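**Ristalier 517 Table Covering, coated cotton, by the meter**

Sold by Skollell. Page revised 25/12/2022; earlier data sheets are withdrawn.

The Ristalier 517 is a woven cotton cloth with a matte acrylic coating on the face side. It is meant for kitchen and dining tables in daily use, and for canteens and classrooms where a cloth stays on the table between meals. The back is uncoated. It can be cut with ordinary shears and does not fray enough to need a hem, though a hem is available.

## Construction

- Base: plain weave cotton, bleached before printing
- Print: pigment, applied before coating
- Coating: acrylic, matte, two passes
- Usable width: edge to edge excluding the selvage, which carries the batch code
- Supplied: rolled on a cardboard core, face side out

Pieces under 3 meters are shipped folded if the buyer asks for it. Fold lines relax in a few days on a flat table at room temperature. Do not use a clothes iron on the face side. A cool iron on the back, over a dry towel, is acceptable.

## Difference from the Siregar grade

The Siregar is the heavier cloth in the same range and has a felted back. It hangs stiffly and holds a crease at the table corner. The 517 drapes closer to an untreated cotton and can be gathered or clipped under a round table. Buyers replacing a vinyl cloth usually find the Siregar closer to what they had. The two are not dyed in the same run, so a plain color in one should not be ordered to match the other.

## Measuring

Measure the table top, then add the drop twice, once for each end. For a rectangular table with leaves, measure with the leaves in. Round tops are cut from a square piece; we do not cut circles. Orders are cut to the nearest 5 centimeters above the figure given.

Where a table is wider than the cloth, two lengths can be joined with Fosel seam tape on the back. The tape needs a full day under weight before the table is used. Patterned cloth should be ordered one repeat longer per length so that the join can be lined up. Herman Purba in the cutting room will work out the allowance from a sketch with dimensions. Send it with the order, not after it.

## Care

Wipe with a damp cloth and mild dish soap. Turmeric, soy sauce, and beet juice should be removed the same evening; after that they may leave a shadow on light grounds. Machine washing is allowed at a cool setting without spin. Bleach and scouring powder will dull the coating, and so will melamine sponges. The coating resists steam from a covered dish but is not a trivet. Use a mat under anything that has come off the stove.

Store rolled. A cloth kept folded in a drawer through the winter may show white lines along the folds, and these do not always come out.
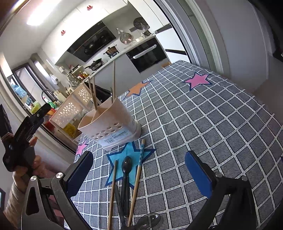
Choice of pattern affects how the cloth wears in appearance more than the coating does. Plain grounds show knife marks and dried water spots first. A printed grid hides small marks and gives the user a straight line for squaring the cloth to the table edge, while large motifs break up the surface. On a gray cloth with a white grid and scattered stars, a light-blue star is big enough to sit under a black plastic spoon and a pair of unmatched chopsticks, and colored areas of that size are where a scratch is easiest to see. For heavy use, choose a print with small motifs.

## Samples and ordering

Swatches are free, up to 2 per address. Each is cut from current stock and may not show the full repeat. Color varies slightly between batches, so order all lengths for one room together and quote the batch code for any later addition.

Trade accounts: Nabila Chong. Returns of uncut pieces: Irfan Ong. Cut lengths are not returnable unless faulty. The next coating run is planned for January, and plain dark green is out of stock until then.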